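Skillusmont Makers Help > Robots and automation > Teaching by demonstration

Gripper keeps losing the bin bag when I teach by remote control

Posted by Izzati Sopacua, 15 February 2022

Good evening to all. I am teaching two small arms to take the bag out of a rubbish bin while the bottles and other recycling are still in it. I do not write any path. I hold the two leader handles, the arms copy my hands, and the software saves everything as one demonstration. Until now I have saved 156 of them, and I kept 139 after checking.

My difficulty is the first pinch. The bag is very thin and it lies over the things in the bin, so when I close the fingers I often take the bag together with a piece of bottle, or only air. From my chair I cannot judge the depth, and I use the wrist view for the last part of the movement. With the foam pads open on both sides of the bag, it looks like this:

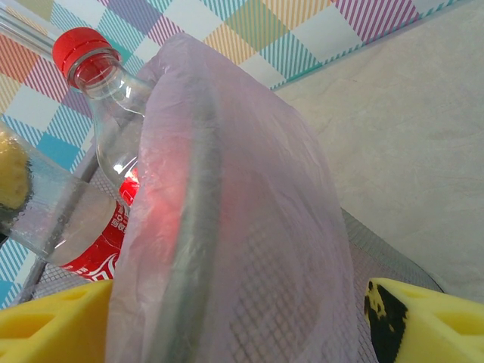 Urmas Butkienė
Your closing speed is probably too high. When I taught cloth folding I had the same trouble, and I lowered the handle scaling until my hand moved a long way for a small movement of the finger. It was boring but the pinches became clean. Also, please do not correct yourself three times in one demonstration. The policy learns the hesitation also, and afterwards it stands over the bin and trembles.

Ruaridh Guthrie
just buy better grippers. foam is rubbish for film

Izzati Sopacua
Thank you both. Ruaridh, I have only these grippers until August, so I must manage with them. Urmas, I will try the scaling this evening. Should both arms go to the bag in the same moment, or one after the other?

Sushil Chauhan
I would say one after the other, and always in the same order. I taught a similar task with the Pringle kit and lost 200 demonstrations, because sometimes I began with the left and sometimes with the right. The trained arms could not decide, and both went half way and stopped.

What worked for me was this. First, bring one arm to the rim and let it hold there. The rim is hard and it does not move, so you can feel from the handle force when you have it. Only then bring the second arm towards the bag from the opposite side. Take the folded edge of the bag, where it comes over the rim. The middle of the bag is a bad place, for there the film lies on the bottles and you will pinch both -- I think this is your problem already.

Second, change the rubbish between demonstrations. Move the bottles, turn the cup, put one light thing on top. If the filling is always the same, the arms learn the filling and not the bag. My own bin for practice was arranged in a way not so different from this one:

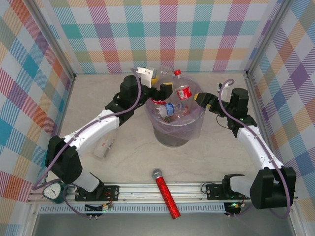
Before you record again

Wipe the foam pads. Dust makes them slippery on film.

Put both arms back to the same start position, and wait for one breath before you move.

Delete a bad demonstration immediately. Later you will not remember which one it was.

Set the recording limit to 3000 steps. Mine was shorter, and it cut the lift at the end of many files.

Izzati Sopacua
The folded edge is much easier, thank you. I have started a new set with left arm first.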